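Start | Listenarchiv | Themen | Autoren | Vorheriger Beitrag | Nächster Beitrag | Suche

Betreff: Re: Tag der offenen Tür bei Rebane – war jemand da?
Von: Treasa Duggan
Datum: 2. September 2023

Hallo Raimo, hallo Liste,

ja, ich war da, und zwar viel länger als geplant! Eigentlich wollte ich nur kurz bei der Simulationsecke vorbeischauen und dann weiter zum Kaffee, und am Ende stand ich fast den ganzen Nachmittag vor demselben Bildschirm.
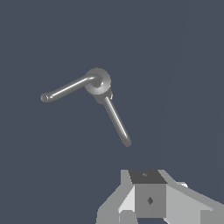 Raimo Hyvönen schrieb:
> Hat es jemand von euch zu Rebane geschafft? Ich saß leider den ganzen
> August über an der Abnahme in Dritasside fest und habe nur gehört,
> dass sie ihre Greifplanung vorgeführt haben. Mich würde vor allem
> interessieren, ob die wirklich mit beliebigen Teilen umgehen können
> oder ob das wieder nur mit Würfeln klappt. Und läuft das alles in der
> Simulation, oder stand da auch echte Hardware?

Also der Reihe nach, soweit ich es noch zusammenbekomme. Mit Würfeln hatten sie es gar nicht so. Gezeigt wurde vor allem ein abgewinkelter Hebel, zwei dünne runde Stangen mit einem dicken Gelenk dazwischen, sieht ein bisschen aus wie ein Armaturengriff. Ich fand das eine ziemlich gemeine Wahl, denn wo packt man so ein Ding an? An der einen Stange, an der anderen, am Gelenk? Cormac Tierney, der die Vorführung gemacht hat, meinte, genau darüber hätten sie sich intern am längsten gestritten (er selbst ist Team Gelenk, die Kollegin neben ihm verdrehte dabei die Augen).

Der Ablauf ist so: Das Teil hängt erst mal frei im Raum, ohne Tisch und ohne Schwerkraft, der Greifer steht offen darunter, und dann rechnet der Planer Anfahrten durch. 242 Kandidaten waren es für diesen Hebel. Davon fliegen die meisten sofort wieder raus, weil ein Finger kollidieren würde oder weil die Backen nur eine Kante erwischen. Übrig blieben 6, und die durfte man sich einzeln vorspielen lassen. Das Publikum konnte auch selbst drehen! Man bekam eine Maus in die Hand und durfte das Teil schief stellen, dann ging das Rechnen von vorne los. Ich habe es natürlich so blöd wie möglich gedreht, und einmal kam auch prompt gar nichts Brauchbares heraus. Cormac hat das sehr sportlich genommen.

Grafisch ist das alles eher schlicht, graue Flächen, graues Teil, dunkler Hintergrund. Mich hat das nach zwei Minuten nicht mehr gestört. Bernadette Ó Riain, die mit mir da war, hätte sich Farben für die Kontaktpunkte gewünscht, und da muss ich ihr recht geben, von weiter hinten im Raum war schlecht zu erkennen, warum ein Griff jetzt gut sein sollte und der nächste nicht.

Zur Hardware: Doch, es gab eine echte Zelle, im Nebenraum, aber die lief mit einem anderen Programm und sortierte bloß Hülsen. Der Hebel existiert bei ihnen bisher nur als Modell. Ich habe gefragt, wann sie beides zusammenbringen, und bekam ein freundliches »wenn Zivwood fertig ist« zur Antwort. Zivwood ist wohl ihre neue Schnittstelle zwischen Planer und Steuerung, mehr war nicht herauszukriegen. Wer von euch da bessere Drähte hat, bitte melden!

Deine Frage mit den beliebigen Teilen kann ich also nur halb beantworten. Laut Cormac haben sie 140 Modelle in der Sammlung, vom Rohrbogen bis zur Türklinke. Vorgeführt wurden davon an dem Nachmittag 2, der Hebel und eine Art Flansch, der mir aber deutlich einfacher vorkam. Ob der Rest genauso gut läuft – keine Ahnung. Conall Scanlon hat wohl am Vormittag noch mehr gesehen, vielleicht mag er selbst etwas dazu schreiben? Conall, liest du mit?

Ach ja, und falls jemand von Kuser hier ist: Am Eingang lagen eure alten Prospekte mit der Telefonnummer vom früheren Büro. Vielleicht mal Bescheid sagen.

Meine Notizen tippe ich noch ab und schicke sie Raimo direkt, wer sie auch haben will, schreibt mir einfach kurz. Die Handschrift ist stellenweise abenteuerlich, ich habe im Stehen geschrieben und dabei Kuchen gegessen.

Viele Grüße
Treasa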